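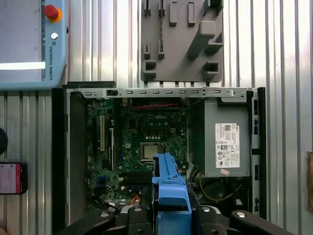
Forum > Automation > Kits and services

Pravier gripper kit for opening old desktop PCs, is it worth it?

benchmark_tomas
Posted 8/5/22

Hello all. We are a small refurbishing shop and most of what comes in is office desktops, many of them small Dell cases. We already have a Universal Robots arm which stands still half of the week. Now Clurnar offers us the Pravier kit: gripper with two fingers, small camera for the wrist, a printed tool holder to mount on the wall of the cell, and the software with ready routines for taking out drive brackets and memory. The price for us would be 3,000 with one day of training.

I wish to know from people who use it for real work, not from the sales video. My main worry is the plastic brackets. The blue ones have small notches, and if the finger presses too hard I think they will crack.

greywire
The fingers are the good part of this kit. We run it since last August and I can remember one cracked bracket, and that one was my fault, I had left the force on the setting for metal covers. For plastic go down to the lowest profile and close slowly.

What I like less is the tool holder. It comes printed in gray, the pockets are tight, and after 500 cycles ours started to have play at the long angled cradle. I printed it again with thicker walls. They send you the file if you ask.

odd_lot
I don't agree with greywire about the fingers. They are too wide for a small case. When the gripper goes down between the power supply and the drive bay there is very little room, and the camera sees mostly finger. Any thin cable in that corner is in danger. We pulled a fan wire two times in the first week and then returned the kit.

Look at Lindqvist before you sign. Narrower fingers, and you can change them without taking off the camera.

greywire
Lindqvist is also double the price, you should mention it. And did you turn the wrist before going down? If you come in parallel to the bracket you do not touch the cables. It is in the manual, but in a chapter where you would not search for it.

odd_lot
We turned it. On the bigger cases it was fine. On the small ones, no.

benchmark_tomas
Thank you both. odd_lot, did Clurnar take the kit back without problems?

odd_lot
Yes, minus 50 for shipping. I have no complaint about them as a seller.

prillum_user
One more question to think about: how many units do you have per month? We send ours to Prillum, they collect the pallets and do the disassembly as a service. Under 1,000 units I could not make my own cell pay for itself. The routines in the kit are made for certain models, and each time a different chassis arrives somebody must stand there with the teach pendant for an hour.

greywire
An hour is too much. For me it is 20 minutes now, but the first ones were long, that is true.

benchmark_tomas
We are a little over 1,000, but it changes a lot. I will ask Clurnar for a trial with our smallest case and with all cables left inside. If they refuse the trial, I think this is also an answer.

odd_lot
Ask them to leave the yellow wires where they are. In the demo I saw, everything was tied away very nicely.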